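Informe de la visita al taller de robótica de Vellbridge
Asignatura: Introducción a la automatización
Fecha de entrega: 2022-07-29

1. Por qué fuimos

Desde febrero llevábamos dándole vueltas a qué visitar para el trabajo final, y cuando salió lo de la jornada de puertas abiertas de Vellbridge me apunté sin leer ni el programa (mal hecho, porque había que llevar autorización firmada y casi me quedo fuera). Entramos en grupos de 8, con 2 horas para ver todo el taller. A mí me tocó el turno de la mañana, con café de máquina y una pegatina con el nombre que perdí enseguida.

2. La demostración

Yo esperaba brazos enormes detrás de una valla, de esos de soldar coches, ¡y nos llevaron a una cocinita de juguete! El ejercicio se llama Plirker y va de coger y colocar cosas pequeñas: una olla metálica, bloques de colores, verduras de plástico. El brazo es negro, con los tornillos a la vista y una pinza de dos dedos, y me pasé un buen rato mirando cómo se colocaba al lado de la olla. 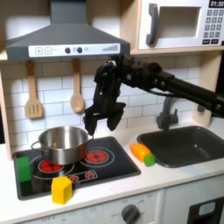

3. Lo que pregunté

Mi primera pregunta fue cuántas veces hay que repetir un movimiento para que el brazo lo aprenda. Nos contaron que en la última tanda grabaron 400 repeticiones, todas guiadas a mano por una persona con un mando. Me pareció una barbaridad de paciencia. También pregunté por qué una cocina, y la respuesta me gustó: hay superficies lisas, huecos como el fregadero y objetos de formas muy distintas, todo en muy poco espacio.

La zanahoria me interesaba más que la olla. Es rechoncha, amarilla por la punta y más naranja por abajo, con las hojas verdes llenas de bultitos, y yo no tenía nada claro por dónde la agarraría si fuera un robot. Apunté en la libreta «¿por el medio o por las hojas?» y lo discutimos en el autobús de vuelta sin ponernos de acuerdo. 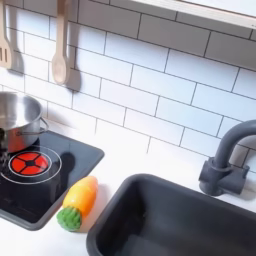

Otra cosa que no me había planteado es lo de los reflejos. En clase siempre trabajamos con piezas mate y fondo liso, así que el programa encuentra el borde a la primera, pero con metal brillante la cosa se complica bastante. Nuestro proyecto, Premix, usa vasitos transparentes — peor todavía — y ahora entiendo por qué nos fallaba tanto la detección. Voy a probar con otra luz antes de cambiar el código.

4. Qué cambiaría de nuestro trabajo

De las 4 pruebas que teníamos previstas para Premix quiero repetir la primera, moviendo el vaso de sitio en cada intento (hasta ahora lo dejábamos siempre en la misma marca de cinta). También me gustaría anotar los fallos, que los borrábamos y nos quedábamos tan anchos.

Me quedé con ganas de ver la otra sala, la de Park, donde tienen los carritos que se mueven solos por el pasillo, pero se nos acabó el turno. He mandado un correo para preguntar si podemos volver y sigo esperando respuesta.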